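Covering a work table: paper, lamp, edges

I have redone the surface of the work table in the back room and am writing down what I used, mostly so that I can repeat it in August when the covering is due to be changed. The table is the one I use for sorting small parts, repairing things with screws in them, and cutting labels. It gets a lamp, one tool roll and whatever is being worked on. Everything else goes on the shelf.

The reason for a covering at all is contrast. The tabletop is light wood with a visible grain, and small brass or steel parts disappear on it. I tried three surfaces before settling.

The first was a green cutting mat. It protects the wood and it can be cut on, but the printed grid is busy and black screws are hard to pick out against the darker lines. It also curls at the corners if it is stored rolled, and mine had been stored rolled for two winters.

The second was a gray wool felt. Parts do not bounce on felt, which I liked. They also do not slide, so sweeping them into a tray with the side of the hand does not work, and the fibers catch on burrs. Areeba Bugti borrowed the table for an evening to reassemble a sewing machine foot pedal and left me a note listing what she had lost in the felt. I found two of the items later with a magnet. The third was plastic.

The third surface is the one I have kept: heavy matte paper from a roll. I buy the Bistier roll, 600 mm wide, and lay two strips side by side with the join running along the length of the table. Glossy paper throws the lamp straight back into your eyes, so matte is the only sort worth buying. A cooler white is better than cream for telling brass from steel, though I would not pay extra for it.

Laying it:

Wipe the table with a damp cloth and leave it for 30 minutes. Any grit left under the paper telegraphs through and will dent it the first time you lean on it.

Cut the strips a little shorter than the table. I stop short of the back edge and leave a band of bare wood showing. Paper folded over an edge tears along the fold within a week, and once it tears the rip travels inward.

Tape the underside only, using 8 short pieces of low-tack tape per strip. Long continuous runs of tape pull up wrinkles when the humidity changes. Short pieces let the sheet move slightly between them.

Smooth from the middle outward with a dry forearm. A ruler edge leaves gray streaks.

The join needs one strip of clear matte tape on top. I have tried leaving it open and washers find their way under it.

Now the lamp. I had a Loseck clamp lamp on the side of the table for years. The arm was fine, but the clamp bit into the wood and the joint sagged, so the pool of light was never in the same place two days running. I replaced it with a plain white one on a round base. Two points on this type:

Weight. A round base with a slim stem is stable enough if nothing tugs the cord. Lift it before buying. The Disent model I tried in the shop was light enough to slide when I turned the switch, and I put it back.

Cord direction. Point the cord away from you and let it go over the nearest edge. If it crosses the working area you will catch it with a sleeve. A white cord on white paper is also easy to miss, which argues for having it at the back in any case.

I measured the light at the center of the sheet with a phone app, which is a poor instrument but adequate for comparing one position with another. The lamp at the far edge gave a lower reading than the lamp at the side, but far more even coverage, and the hand throws a soft shadow instead of a hard one. For picking up small parts I prefer even light. For reading engraved part numbers I pull the lamp forward and put it back afterward.

Fahad Memon asked why I don't put a light bar over the whole table. Cost, and the ceiling in that room is sloped. He has a Sitthichai bar over his and it is very good. It also needs two fixings into something solid.

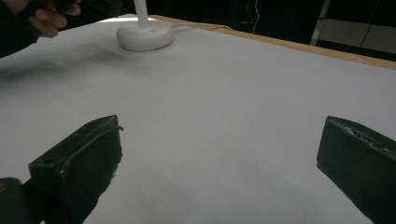

Back room, 6/25/26

The white covering is down and the lamp is in its place near the edge, with the cord running off over the wood. The bare tan band along the edge is the gap described earlier. The paper takes soft shadow without glare, and a dark object held over it is easy to make out, so the contrast is what I wanted.

Maintenance is minor. Pencil comes off with a white eraser. Oil does not come off, and the only cure is a patch or a new sheet. I keep a scrap of the same roll under anything that has been lubricated. Cutting is done on the old green mat, laid on top for the purpose and taken away again.

Materials for one covering, for my own records:

Bistier matte paper, two strips
Low-tack tape, short pieces
Clear matte tape, one strip for the join
Damp cloth, dry cloth
Sharp knife and a straightedge at least as long as the roll is wide

The usable depth from the front edge to the lamp base is 66 cm, and I can reach all of it sitting down. I moved the tool roll to the left for a while to see whether it freed up any more, and it did, but I am left-handed and kept putting my elbow on the pliers. It is back on the right.

Still to do: a shallow lip along the rear edge to stop things rolling off behind the table. I have a length of quarter-round that might suit, if it can be fixed without drilling.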